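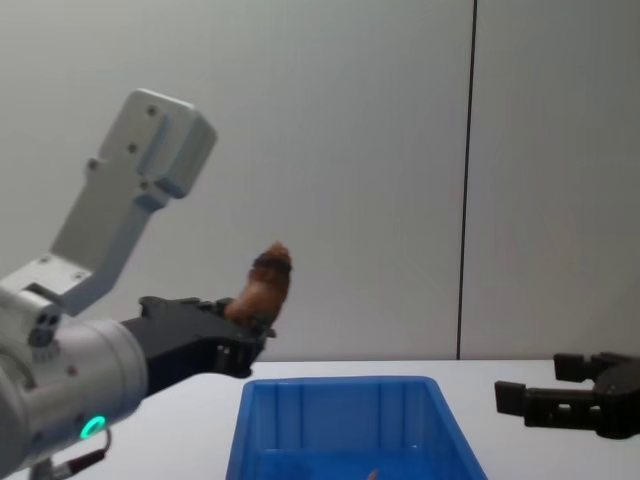 Sedgate Object Sorting Notes

Data card, version 4

Summary

Sedgate is a set of written records on putting small household and pantry objects into storage bins. Each record gives the object, the bin it was assigned to, and a short note from the person who did the assigning. The records are plain text, one per line, tab separated. There are 2,000 records covering 49 object types.

Contents

records.tsv: all records
objects.tsv: one line per object type, with name, size class and surface class
bins.tsv: bin colors and labels
CHANGES: edits by version

Fields in records.tsv

record_id: integer, unique, not reused after deletion
object_id: key into objects.tsv
bin_id: key into bins.tsv
note: free text, may be empty
annotator: NE or OM

Size classes

S fits inside a closed hand. M is the size of a bread roll or a pear. L needs two hands. Objects between M and L were put in L. Size class is assigned from the longest dimension only, so a long thin object can land in L even when it takes up little room in the bin.

Surface classes

Smooth, ribbed, lumpy, soft. An object gets one class. Lumpy covers anything with an irregular outline that will not sit flat on a table, including most of the bakery and root vegetable types. Soft overrides the other three.

Bins

All bins are open at the top. Bin color carries no meaning on its own; the label in bins.tsv is what counts. Versions 1 and 2 used color as the label and should not be merged with later versions without remapping. A mapping table is at the end of CHANGES.

Assignment rules

Food and imitation food go in the same bin. Anything with a cord goes in the cord bin, whatever its size. An object that fits two labels takes the one listed first in bins.tsv. Broken objects were left out of the set.

Known problems

Object 8 was entered under two names, "roll" and "small loaf". Both names point to the same object_id. Search on the id.
Notes by OM before March use "box" for bin. They have not been edited.
Brown and tan objects are over-represented in class M.
Some notes mention a shelf. The shelf is not in bins.tsv and no object is assigned to it.

Loading

Files are UTF-8 with Unix line endings. The first line is a header. Empty notes are empty strings, not NULL. Quote characters inside notes are literal, so turn off quote handling in the parser.

Maintainers

Nimal Ekanayake (NE): objects, size classes
Ott Mets (OM): bins, file format

Corrections should give the record_id and the proposed value. Last revised 16 October 2024.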